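Ribbed fingers, and a fortnight with the Bellis

I've been promising Rekha Thomas a proper write-up of the two grippers since April, so the kettle's on and I'll try not to ramble (I will, though). The Drirkano came first. It's a lovely solid thing, 658 grams on my kitchen scales, and it can push up to 100 newtons, far more than anyone needs for groceries! The Bellis is lighter and gentler, with ribbed fingers, and I took to it straight away.

Biscuits are my favourite test, custard-cream sort of things with a soft middle, because a heavy hand shows up at once in crumbs. 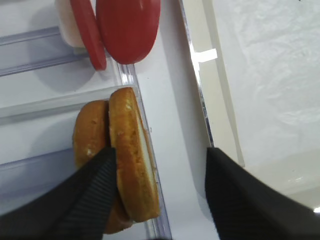
I've settled on a slow close with the force limit turned right down, and I do like having the camera at the wrist, where I can watch both fingers coming in. Next I want to try the Sikisley controller with it, if Rekha will lend me hers for a week or so.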